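The Ones That Do Not Need Water

When I came to work for Liapis I believed I would be selling lamps. The notice in the window said "home goods," and I had already practiced some sentences about lamps on the bus to Atolby. But the lamps had been moved to another store, and Mr. Liapis took me through the shop to the back room and said, "You will help Margareta with the flowers."

I did not know then that the flowers were artificial. It was February and the room was cold, and I thought the cold was for them.

Margareta Ursu did not look at me first. She looked at my hands. Then she gave me a branch of something green that had been in a box, pressed flat under other things, and said, "Open it."

I did not understand. I pulled the leaves apart and put the branch down on the table.

"No," she said. "It was asleep. Open it like it was asleep."

She took every leaf between her thumb and her finger and drew it out slowly to the end, and at the end she gave it a little turn. The wire inside kept the turn. When she finished, the branch was two times wider and it leaned to one side, as if there was a window on that side. There was no window there. I opened branches until four o'clock.

For 20 years she had a stand with living flowers outside the train station, in another town that she did not name. She told me this on my third day, and she told it as a fact about the weather. She got up at three in the morning for 20 years, and her hands were in buckets. Now her fingers hurt when they are wet, so she came inside, to the ones that do not need water.

"Do you miss the smell?" I asked her.

"I miss the money," she said. "The smell was mostly bucket."

The purple ones were her favorites, although she would not say so. I knew it from the way she left them for the end. They came from a supplier with the name Jetness, and they were too purple, in my opinion. The color was almost pink in one light, and each flower had a dark throat with dark yellow stamens in it. I said once that I never saw this color in a garden. She answered that I had not been in all the gardens.

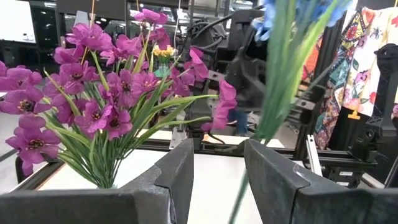
The purple ones, with the yellow behind them.

One morning Mr. Liapis came to us with a letter. It was an order from the Notel, the guest house at the end of the lake road. You will think I wrote it wrong. Everybody does. The first owner had wanted "Hotel" on the front wall, and the painter made a mistake, and the family found it cheaper to keep the mistake. Now it is on the towels too.

The Notel wanted flowers for the breakfast room. The letter was from the daughter, who had taken over the house in the fall. She wrote that her mother always had flowers on the breakfast tables and that the guests asked for them. She had no time to cut and change them every day. She wished for something "in the spirit of my mother." That was everything she wrote. There was no color in the letter and no size.

"How do we make that?" I asked.

"We ask what the mother had," said Margareta.

So I telephoned, because my telephone voice was judged to be better. The daughter was in a hurry and something was frying behind her. Tulips, she said. Red. And after the tulips, all kinds of things. Blue ones. Something yellow that came up by itself next to the kitchen door. And a lot of grass.

"Grass?" I said.

"My mother picked grass. Long grass, from the ditch. She put it in with everything. People thought it was from a book, but she only did not want to buy more flowers."

When I repeated this to Margareta she put down her pliers. It was the first time I saw her laugh with the whole face.

"I did this also," she said. "At the station. When I was short of flowers, I went behind platform two."

We began the next day. Margareta wanted to try everything in glass before she decided, and she stood the vases on the gray table and walked from one side to the other. The tulips she did in four minutes. She chose the short vase for them, the one with the diamond pattern, because a tulip in a tall vase looks like it is waiting for the doctor. She bent two of the leaves down very far. I thought she had broken them.

The grass was my job. I had a round vase with a narrow neck, and the blades went in without any trouble, but inside the neck they all took the same direction, up, like hair when a person is frightened. I pulled them out and put them in again. I put them in with the left hand. I tried to be careless, which is very difficult when someone with experience is standing behind you.

"You are making a brush," Margareta said.

"I know I am making a brush."

"Take your hands away from it. Go and eat something."

I ate my bread in the shop, between the candle holders. Mr. Liapis was adding up numbers on the back of a receipt. The Notel would pay 510 for the whole order, he told me, and the rent for the building was 1,823, and he asked me what I thought of that. I thought that it needed more guest houses. He said this was also his conclusion, and he offered me half of an orange.

When I came back Margareta had not touched my grass. I was a little disappointed. I had hoped she would repair it, and then I could be offended and also finished. She was working with the blue flowers on their long stems, holding the bundle low in her fist and letting it fall open, closing it, letting it fall open again.

I took hold of my grass by the bottom, in the same way, and I lifted it out and turned it half around in my hand. Then I put it back as it was and did not correct anything. Some of the blades went out to the side, quite far. One was almost lying down.

She passed behind me to get the wire.

"This is a ditch," she said.

I have had better pay in other places since that time, but I do not think anyone has said a kinder thing to me about my work.
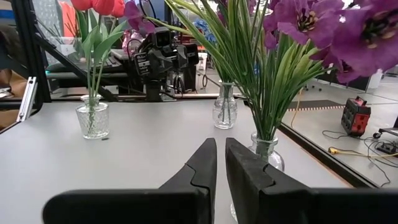
"How do you clean them when they get dusty?" I asked her.

"With a soft dry brush, from the middle of the flower to the outside, and for the leaves a cloth that is a little damp."

She wrote this on a card for the daughter. Then she wrote it again, because the first card had a spelling mistake, and I said that for the Notel a spelling mistake was perhaps suitable. She kept both cards.

We drove there in Mr. Liapis's car with the flowers lying on the back seat under a sheet. The vases were in my lap, wrapped in newspaper. Margareta drove as she worked, slowly and then suddenly. The lake was still frozen near the bank. On both sides of the road there was a ditch, and in the ditch was the real grass, brown and flat from the snow. We both looked at it and we did not discuss it.

The breakfast room had low windows and a smell of coffee and floor wax. The daughter was younger than her voice. She showed us the tables and went away immediately to answer a bell. We unpacked. We put the tulips in the corner where the light was best, and then Margareta moved them to the worst corner.

"They will be red anyway," she said. "Let them work."

The purple flowers she put next to the kitchen door, very close to it, where the waitress would have to go around them with her tray. I pointed out the problem. Margareta said that the mother's flowers had surely also been in somebody's way.

An old woman came in then. She had a gray cardigan and a stick, and she walked without hurry to the table with my round vase, and she sat down. I took her for a guest. She looked at the grass for a long time. She put out one finger and pushed down the blade that was almost lying, and it came up again, and she pushed it down again.

"Plastic," she said.

"Yes, ma'am," I said.

"What does it cost, a thing like this?"

I did not know the price for one, so I looked at Margareta. But Margareta was looking at the old woman's hands. The knuckles were thick like hers.

"Too much," Margareta said. "It is grass."

The old woman nodded. From the letter, and from the way the daughter spoke on the telephone, "my mother had," "my mother picked," I had understood that the mother was dead. I had even been a little solemn with the tulips. Now the daughter came back through the door, and walked around the purple flowers with no trouble at all, and said, "Mama, you are in their way."

"I am supervising," said the mother.

She made us stay for soup. She and Margareta talked about prices, the price of carnations in the year when there was frost in May, and what a bucket cost, and how people at a station will always ask for a rose when you have only 200 of something else. I did not follow all of it. They talked quickly and they both moved the salt when they wanted to explain something.

Before we left, the mother got up and went to the round vase. She turned it a little, so that the long blades pointed toward the room. Then she pulled one out, looked at the end of it where the wire was, and put it in the pocket of her cardigan.

Margareta saw it. In the car she took the second card out of her bag, the one with the mistake, and on the back of it she wrote: one grass, Notel, to replace.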